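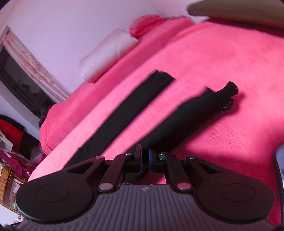
Tejido rosa de textura suave.

Campus Hallau > Residencia Ondieki > Consejos prácticos

18 de abril de 2021 – Faith Mollel, Servicio de Alojamiento Universitario

La lavandería de la Residencia Ondieki atiende a más de 400 estudiantes. Se ruega vaciar los bolsillos, volver del revés las prendas oscuras y lavarlas aparte de las mantas de pelo, que sueltan pelusa durante los primeros lavados.
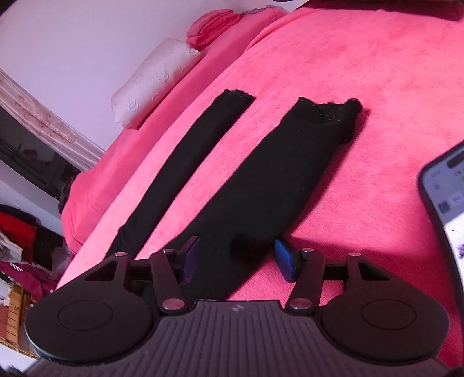 La pelusa adherida se retira en seco con un cepillo de cerdas blandas, siempre en un mismo sentido. El filtro de la secadora deberá limpiarse después de cada uso – también en los programas cortos.
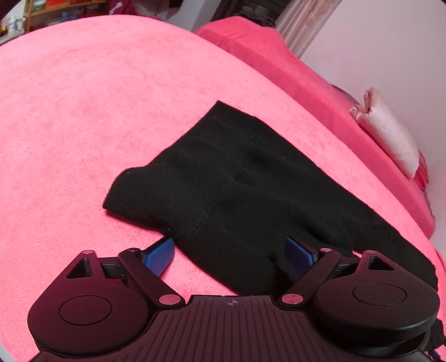

Calcetín negro de punto sobre una manta rosa.

Los calcetines se lavarán en bolsa de malla. Las prendas olvidadas se conservan en el edificio Plala, despacho 39, hasta agosto.

Contacto: Servicio de Alojamiento, edificio Plala | © Campus Hallau | Volver arriba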